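4. Descaling and rinsing the Eneo kettle

Read this whole section one time before you start. The work takes 25 minutes and most of it is waiting.

4.1 When to descale

Descale the kettle when you see white or gray spots on the heating plate, or when the kettle becomes louder than before. In places with hard water this can be every month. In places with soft water, two times in a year is usually enough, for example in June and again before the winter.

If the DESCALE light is on, the kettle still works – but do not leave it longer than 13 more boilings. After that the kettle locks itself until the program in 4.3 is finished.

4.2 What you need

One bag of Aitken descaling powder, or 500 ml of white household vinegar. Do not mix the two.
Clean cold water.
A soft cloth.
A free place next to the sink, where the kettle can stand flat.

CAUTION: Never put the kettle or the power base under running water. Unplug the base before you wipe it.

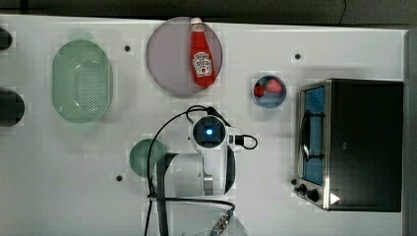
Take out the spout filter before you begin. Push the small tab down with your thumb and pull the filter toward the inside of the kettle. If it does not move, do not use a knife. Let the kettle stand for five minutes with warm water inside and try again.

4.3 Descaling program

1. Empty the kettle completely.
2. Pour in the powder and fill with water to the MAX line. If you use vinegar, pour in the vinegar first and then fill with water to the MAX line.
3. Close the lid until you hear a click.
4. Put the kettle on the base and hold the BOIL button for 5 seconds. The light changes from white to orange.
5. The kettle heats, stops and heats again. Do not open the lid during this time.
6. When the light is blinking, the program is ready. Pour the liquid slowly into the sink.

Note: With vinegar there is a strong smell. Open a window.

Note: If the light goes back to white after step 4, you released the button too early. Wait until the light is off and repeat the step.

4.4 Rinsing

1. Fill with clean water to the MAX line, boil, and pour it away.
2. Repeat one more time. After vinegar, repeat two more times.
3. Wipe the inside with the soft cloth. Do not use steel wool or scouring powder.
4. Put the filter back with the tab up. It must sit straight, otherwise the lid does not close.

4.5 If spots stay on the plate

Old scale sometimes needs a second program. Let the kettle cool down first. Brown spots are minerals from the water and they are not rust. Small spots do not change the taste and you can leave them.

If the kettle still locks after two full programs, write to Eltmont service, attention Duarte Frade, and give the number printed under the base.

Section 4 revised 14/01/2026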